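3.2 Sorting of plastic bottles at the household level

The survey in Darport covered 506 households in two collection districts. Each household received a printed form in April and was asked to record, for every drink bottle thrown away, whether the cap was left on, whether the label was removed, and which bin was used. Forms with more than one week missing were dropped. After this step 296 households remained, and all results below refer to that group.

Cap handling differed between the districts. In Kastura, where the collector's leaflet asks residents to leave caps on, most bottles were recorded with the cap in place. In El Fassi the leaflet says nothing about caps, and the answers were split. House type had no clear effect once district was taken into account. Label removal was rare in both districts and was mostly reported by households that also rinsed their bottles.

Caps and labels matter at the sorting plant for different reasons. A cap is usually made from a different polymer than the bottle body and is separated by density after shredding. A label that covers a large share of the body can cause the optical sorter to assign the bottle to the wrong stream. The Rarnum line used in this study reads each item once, from above, so the side facing up decides the result. Colored labels on clear bottles were therefore coded as a separate class (Figure 4).
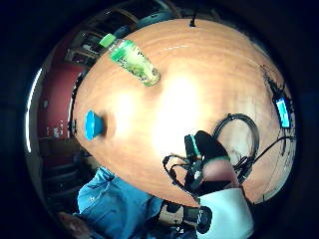
Figure 4. Clear bottle with green screw cap and green printed label, lying on its side.

To estimate the error rate for this class, 800 clear bottles with colored labels were passed through the line in a single run. Of these, 99 were sent to the colored stream. The run was not repeated with labels removed, and the share of errors caused by the label alone cannot be given. Crushed bottles were left out, as their shape changes the reading in ways that the present setup does not record.

The household forms do not state label color. Linking the two data sets would require a revised form, which is discussed in Section 5.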